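3.2 Collection of demonstrations

All demonstrations were gathered at the Stokside site, in a furnished room with carpet tiles. We did not build a special cell for this work. The policy should later run in ordinary rooms, and for this reason we left the furniture and the small things of daily life where they were. Two operators took turns, and each of them controlled both arms of the robot.

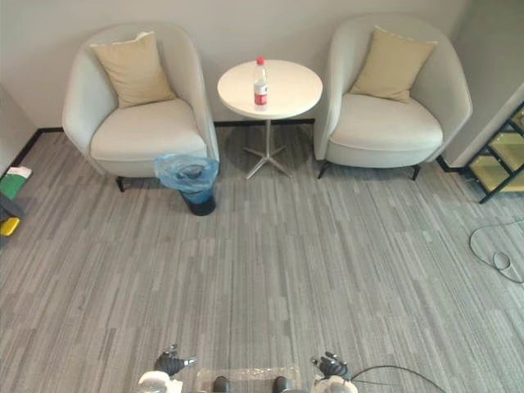

An episode begins when the operator gives a start signal and ends when both hands are back in the rest position. We recorded 932 episodes in August. From these, 377 were removed before training, mostly for lost packets between the head view and the wrist view, or for a pause of the operator in the middle of a motion. Kanako Hosoda checked every removed episode a second time, and she kept the labels in the Naciri tool so that the decision can be repeated by others.

The wrist view needs a separate remark. It moves fast and the near objects fill much of it, so many images are blurred - also when the head view of the same moment is sharp. We first wanted to filter out these images, as was done for the Plurkeck set, but the policy must deal with the same blur at run time. We therefore kept them.

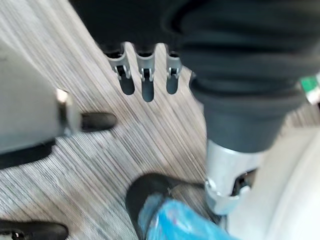

Figure 2. View from the wrist camera over the striped carpet, with a gripper finger at the left and three gray clips at the top.

The two streams were stored with one common clock. Details of the file format are given in Section 3.3.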